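I've been trying to give up my afternoon coffee since January, and I have to tell you it has not gone smoothly. I used to have one at three o'clock every day without fail, a big one, and then wonder why I was lying awake at midnight thinking about the gas bill. So this year I said right, that's it, tea only after lunch.

The first week was grim. I had a headache like a brass band and I was horrible to everyone. My friend Lærke Vídalín (hello Lærke, I know you read these) told me to stop sulking and try cold tea instead of hot, as it doesn't feel like such a poor swap for coffee if it's a different sort of drink altogether. She was right, annoyingly! I've been making it by the jug ever since.

My method is very lazy. Four teabags in a jug of cold water, into the fridge before bed, bags out in the morning. No boiling, no sugar syrup, no faffing. If you pour hot water on it and then chill it you get that bitter, furry-tongue taste, and I can't be doing with that. A bit of lemon if I have one. I tried mint from the pot on the back step but it came out like mouthwash.
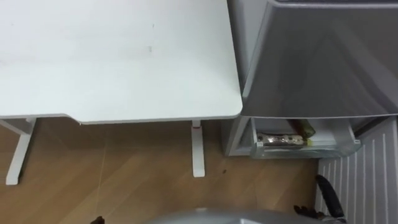
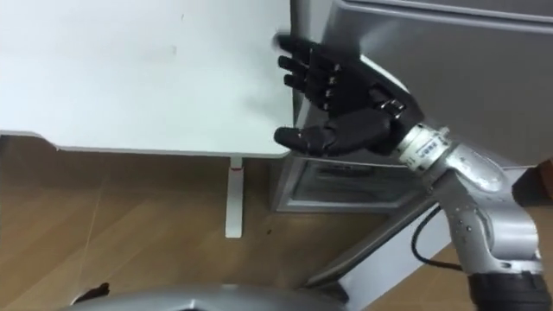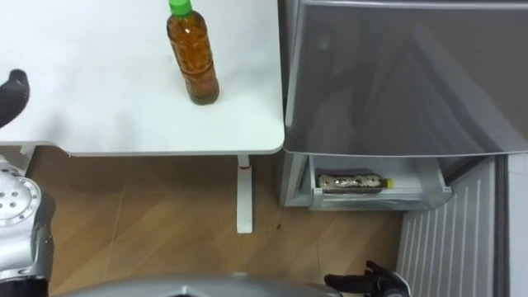

Tea with the green cap in the last one.

The bought stuff varies wildly, mind you. Some of it is so sweet I might as well be eating jam from the jar. The little shop on Stosden Road does an unsweetened one that I really like, but it's hardly ever in, so when I see it I buy 12 and stagger home with my arms falling off. My sister thinks this is mad behaviour. She drinks the peach one, so I'm not taking advice from her.

As for the sleep, it's better. I'm not leaping out of bed singing, but I do go off before midnight most nights, and I've stopped waking up at four with my heart thumping. Yes, I know there's caffeine in tea as well, my mum has pointed this out more than once. There's less in mine than there was in those coffees, and that'll do me for now.

Next I want to try it with proper loose leaves, if I can find my strainer. It was in the drawer with the candles and now it isn't.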